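Care of Staircases, Handrails and Shared Hallways
Household Guidance from the Lamrani Residents' Office

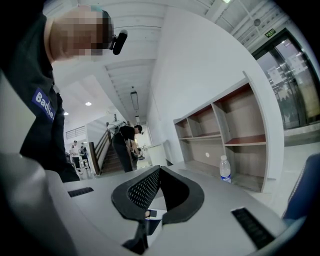

Purpose of this guidance

Residents and staff are asked to read this page before cleaning any staircase, landing or hallway in the building. It replaces the sheet issued in August. The advice applies equally to staircases inside the larger flats, and most of it will be of use in any house with wooden steps and a wooden rail.

Questions should be addressed to Mahtab Alipour at the Residents' Office. Matters concerning lighting or ceilings should go to Farhad Taheri.

Order of work

Work from the top of the building downwards. Ceilings and light fittings are dusted first, then window grilles, then the handrail, then the steps, and the hallway floor last of all. Dust that falls from a beam on to a washed step has to be removed a second time, usually with more effort than the first.

Dry work should be completed on the whole flight before any water is brought to it. Grit left on a step turns to a grey paste under a damp cloth and will be rubbed into the finish.

Ceilings with beams

A white ceiling with deep beams gathers dust on the sides of the beams and in the corners where they meet the flat surface. Use a long-handled duster with a soft head and draw it along the length of the beam in one direction. Short strokes across the beam tend to leave grey marks on white paint.

Should a mark be left, do not wet it. Allow the dust to settle, then lift it with a dry sponge. If it remains, report it to the office and it will be dealt with at the next repainting.

Cobwebs should be lifted away with a twisting movement of the duster. Pressing them against the paint makes them stick.

Recessed ceiling lights

Switch the light off at the wall and allow it to cool for a full half hour. The rim may then be wiped with a cloth that has been wrung out until no water can be pressed from it. The lamp itself should be dusted dry. Spray cleaners must not be directed at the ceiling in any circumstances; apply the product to the cloth.

Residents should not remove a recessed fitting in the shared areas. A light that flickers or hangs below the level of the ceiling is to be reported the same day.

Window grilles

Horizontal bars hold dust along their upper edges. An old cotton sock worn over the hand is quicker than a brush and reaches the back of the bar. Begin with the highest bar. For greasy dirt, which is common where a hallway window is near a kitchen, add a few drops of washing-up liquid to a bowl of warm water, wipe each bar, and dry it at once. Pay attention to the ends of the bars where they enter the frame, as water left there will lift the paint.

Wooden handrails

The handrail is touched more often than any other surface on the stairs and should be cleaned weekly. A dull or sticky feel is nearly always caused by a mixture of hand cream, skin oil and old polish.

1. Dust the rail with a dry cloth, including the underside.
2. Wring out a second cloth in warm water with a little mild soap.
3. Wipe a short length at a time, following the grain.
4. Go over the same length with clean water and a fresh cloth.
5. Dry thoroughly before moving on.

Wax and silicone polish are not permitted on handrails in the shared areas. They make the rail slippery, and several residents depend on a firm grip. In private flats the choice rests with the household, although the office would advise against it.

While cleaning, test the rail by taking hold of it and pulling gently sideways. Any movement should be reported. Within a flat, check the bracket screws first. A loose screw may often be secured by packing the hole with a sliver of softwood and a little wood glue, leaving it overnight, and driving the screw back in by hand.

Dark wooden steps

Dark steps show dust sooner than pale ones and show smears sooner still. Sweep each step from the two sides towards the middle with a soft hand brush, and collect the dust in a pan before going down to the next. The back corner of the step may need a dry paintbrush.

For washing, use two buckets, one with the cleaning solution and one with plain water for rinsing the cloth. Change the plain water once it has become cloudy. The cloth should leave only a faint dampness that clears within a minute or two. Vinegar is frequently recommended for this task. The office does not support its use on varnished wood, as repeated use may take away the shine.

Scuff marks from shoes can be removed with a clean white pencil rubber. Coloured rubbers may leave a stain of their own.

The foot of the stairs

The lowest step and the floor immediately before it receive the greatest wear, and dirt collects in the angle between them. Clean this area by hand. Kneel on a folded towel or a gardening mat if you are able to do so; working for long periods bent at the waist is a common cause of back strain. Where kneeling is difficult, sit on the second step and work forwards from there.

Shoes, parcels and bags must not be left at the foot of the stairs, even for a short time. Mats in this position should lie flat and have a non-slip backing.

Working when others are present

Several people may need to use the hallway while work is in progress. The following arrangements apply.

Clean one half of the width of the stairs and let it dry before starting the other, so that there is always a dry side beside the rail.
Keep buckets on a landing or in the hallway, close to the wall. A bucket is never to be stood on a step.
Vacuum cleaner leads should run down the wall side of the stairs.
Stop work and stand aside when someone wishes to pass.
Keep the hallway lights on until the steps are dry.

Materials held by the office

Cloths, hand brushes, two long-handled dusters and a folding warning sign may be borrowed from the cupboard beside the office. Please enter your name in the book and return cloths washed. Extension poles are issued by Yasaman Ghorbani on request. Step ladders are not lent to residents, and may be used in the shared areas by staff only.

Reporting damage

Cracked steps, raised nails, loose rails and failed lights should be reported in writing, stating the floor and the nearest flat number. Urgent matters may be reported by telephone on extension 212.

Issued by the Residents' Office, Lamrani, October 16, 2019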